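Handheld data collection kits > Serkix HG-2 gripper, worth the price?

Page 1 of 1

tolvane
29 December 2021
Has anyone used the Serkix hand-held gripper kit for demonstration collection? We have a pick-and-place policy that needs more varied locations than our bench gives us, and teleop on the arm is too slow to move between rooms. The quote from Rinar (the reseller) is 2267 per unit, with calibration board, finger pads and one year of software. I need two units. Main concerns are tracking drift and pad wear. Bayram is the other one on my list, cheaper but no software.

mx_kettering
We run 8 of them. Tracking is fine if the calibration is fine. Most complaints I have read come from people who calibrated once at delivery and never again. The fingers have a little side play out of the box. There are two set screws per side. Tighten them, then redo the width calibration.

Pads: we replace at 2000 grasps. That is our number, not the vendor's. Smooth plastic parts are easy on them, cardboard is not.

pdq_rotor
I would not pay that. The Bayram body is printed, the mount is printed, and you can print spares the same afternoon. What you get from Serkix for the difference is the export tool, and the export tool writes its own format. You will spend a week on a converter.

mx_kettering
The converter ships with it now. It has since the November release. Export takes a folder and writes per-episode files with pose, width and timestamps. No week needed.

pdq_rotor
It ships, and it drops the first second of every episode if the trigger is pressed before tracking is ready. I reported it. Still open the last time I looked.

mx_kettering
Wait for the second beep. Page 19 of the manual.

pdq_rotor
A manual page does not fix a bug.

tolvane
Can we stay on tracking. What happens in a long room with plain walls? Half of our sites are corridors and open offices. I am told visual tracking does badly with white paint and repeated ceiling lights.

lowgear_ana
We had the Serkix on loan through Rinar and used it at our Ondham site, so I can answer part of this. White walls alone were not a problem. Fast rotation close to a white wall was. If the operator turned the wrist quickly with the gripper facing plaster, the pose jumped and the episode was flagged. Slow the operator down and the flags mostly go away.

A few things from my notes:

Put the marker board up before the first episode and leave it up for the whole session. Moving it means a new session file.

Do one slow pass of the room first. The software calls this mapping and treats it as optional. I would treat it as required.

Check the dropped episode list at the end of each session and not at the end of the day. We lost a full afternoon that way.

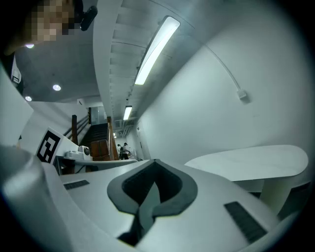 Second point, weight. It is fine for short tasks. For anything repeated over a full shift the wrist gets tired, and tired operators start resting the gripper on the table between grasps. Those rests end up in the data unless you trim them. Budget for trimming or rotate people.

I have no long-term data on pads. The loan was too short.

tolvane
Useful, thanks. Did you try it against the Bayram in the same room?

lowgear_ana
No. Only the one unit. I would ask for the loan first in your case. Rinar took a deposit and returned it without trouble.

pdq_rotor
Agree on the loan. If you do it, log the raw trigger time next to the first exported pose and post the gap. If the gap is zero I will withdraw the complaint.

mx_kettering
Log it with the second beep and without. Otherwise the test says nothing.

tolvane
Will do both. I have asked Rinar for one unit and a spare set of pads. Has anyone got the torque value for the set screws? It is not in the PDF they sent me.

mx_kettering
Not specified. Snug with the short key, thread lock if you travel with it.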